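Home | Guides | Desktop Service | Parts | Contact

Rimorley Desktop Service Guide
Section 4: Processor Inspection and Replacement

This section applies to desktop computers received at the Flostcombe workshop for processor or cooler service. Complete Section 3 (Power Down and Cover Removal) before starting. The power cord must remain disconnected until Section 6.

4.1 Before You Begin

1. Lay the chassis on its side on a grounded mat, with the motherboard facing up.
2. Put on a wrist strap and clip it to bare metal on the chassis wall.
3. Confirm that the cooler has been taken off and placed upside down on a clean cloth.
4. Move loose cables away from the socket.

CAUTION: Do not touch the board near the capacitors for 2 minutes after the power cord is removed.

4.2 Identifying the Work Area

The processor socket is the silver metal frame near the center of the board. The retention lever lies along the right side of the frame. Four round cooler mounting holes surround the socket, two above it and two below. The three square inductors in a row directly above the socket belong to the voltage regulation area and must not be used as a handhold or a rest for tools.

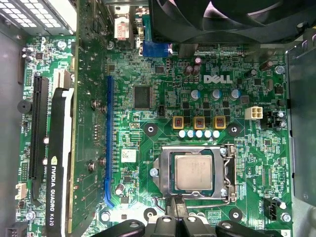

4.3 Removing the Processor

1. Wipe any thermal paste from the top of the processor with a lint-free cloth. Use a small amount of cleaning alcohol if the paste has hardened.
2. Record the markings on the heat spreader on the service sheet.
3. Press the retention lever down and slightly outward, then raise it fully.
4. Open the metal frame.
5. Hold the processor by two opposite edges and lift it straight up – do not slide or tilt it.
6. Place the processor in an antistatic tray.

CAUTION: Never touch the contacts inside the socket. A bent contact cannot be repaired at the bench. Return the board to Namo Parts with a fault slip attached.

4.4 Installing the Replacement

1. Compare the part number with the work order.
2. Line up the notches on the processor with those in the socket and lower it without pressure.
3. Close the frame and return the lever to its locked position.
4. Apply fresh thermal paste and refit the cooler as described in Section 5.

NOTE: Unplug the four-pin power connector by its latch if more room is needed for the cooler. Reconnect it before closing the cover.

Questions about this section should be sent to Jonalyn Lacson, Service Documentation.

Filed under: Desktop Repair, Processors and Cooling

Revised 5 May 2024 | © Rimorley | Contact Us | Back to top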